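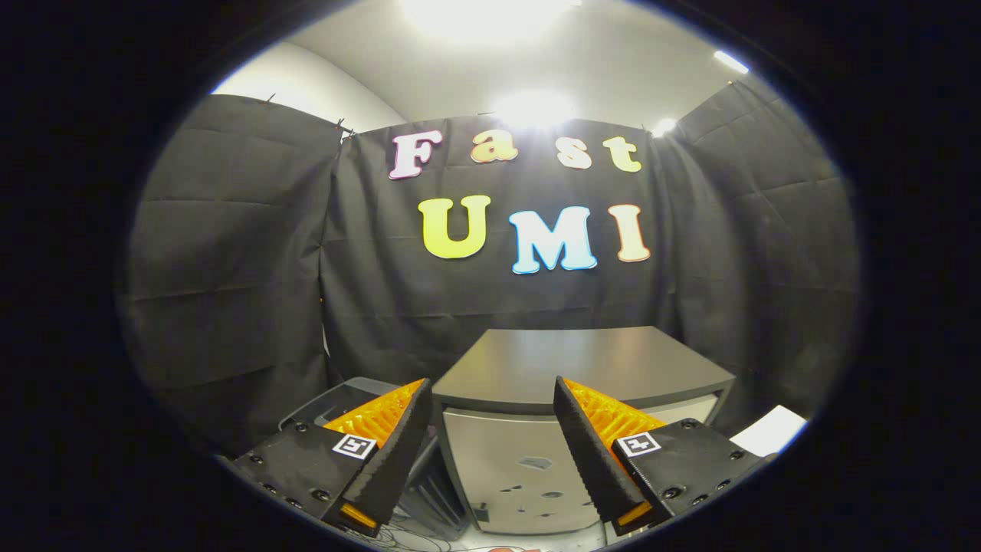
Monday, notebook, marker tracking
2 min read

Reran the Zunlow pose filter on the curtain booth recordings. The release notes say gripper width is "solved." I don't buy it yet. Width comes from the two square markers, one by each finger, and the filter happily reports a number when it has only one of them. It fills in the other from the last good guess and never lowers the confidence.

Checked 3358 frames with the fill-in switched off. 600 came back with no width at all. With it on, zero missing, and the plot looks lovely. Whoever reads that plot will think we're done.

Second gripe: the black curtains. Plain cloth gives the SLAM very little to hold on to. My bet is it hangs on to the Fast UMI letters on the back curtain and not much else. Haven't proved it. Jevau build drifted on 4 runs, old build on 2, too few to blame anybody.

To do:
- make the filter output a gap when a marker is lost
- mask the letters, rerun the map
- ceiling lights are blown out, try the lower exposure setting before touching any code

Not merging into Sudaveck until the first one is in.

3 comments · 0 shares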